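Service for One 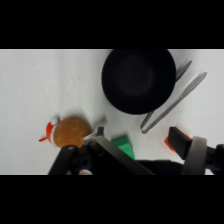
The black bowl, the grey utensils and the bun, as set.

Ronaldo Pascual had been setting tables at the Westada for 52 days when Analyn Macapagal told him he had no feeling for bread.

She said it kindly, the way a dentist mentions your gums. She was leaning on the sideboard with her shoes half off, and it was quarter to five, and there was one booking.

"It's a bun," said Ronaldo.

"It's a bun where you've put it."

He looked. He had put the bowl where bowls went. He had put the utensils to the right, because he had been raised by people, and they had slid under the rim of the bowl and stayed there, one more than the other, like two kids hiding behind the same tree. The bun was down on the left. He had thought of this as tasteful. Now it looked as though the bun and the bowl had had words.

"Who's coming?" he asked.

"Pimentel."

He smoothed the tabletop, which had wrinkles in it and kept them.

Everyone at the Westada knew about Pimentel. Pimentel wrote for the Mevedia, a newsletter with 100 subscribers, 7 of them the kitchen staff, who read it to find out whether they still had jobs. In June, Pimentel had visited the Zerkevness across the road and described its soup as "present." The Zerkevness was a tanning salon now.

"Move it closer," said Analyn.

Ronaldo moved the bun closer. It looked needy. He moved it back, then a little past where it had been, and it looked like something that had rolled off another table and was waiting to be claimed.

"What about on a plate?"

"The plates are Gordon's idea of plates," said Analyn. "We don't do plates for bread any more. Bread goes on the table. It's rustic."

"It's a black bowl on a white table. What's rustic about it?"

"The bun, Ronaldo. The bun is doing all of it."

He felt for the bun then. It had a good colour, caramel going on orange, with pale speckles over the top, and it was not quite round, and it had been asked to carry a whole theme without any help from the crockery. He turned it so its better side faced the chair. Then he sat in the chair to check, and found he'd been wrong about which was its better side.

"You're on at five," said Analyn. "Get out of the guest's seat."

"I'm seeing what Pimentel sees."

"And?"

He considered it. The bowl sat there with nothing in it, being serious. The utensils pointed down out of its shadow at no one in particular. From here, the bun seemed miles off, a small warm country you'd need a visa for.

"I'm hungry," he said.

Analyn put her shoes back on. She came over, looked for a long moment, reached out a finger and pushed the bun a hair to the left. Then she went to unlock the door.

Pimentel arrived at 6, an hour late, in a wet raincoat, said good evening to neither of them, and ate the bun standing up.

"Is there another one?" Pimentel said.

Ronaldo went to look.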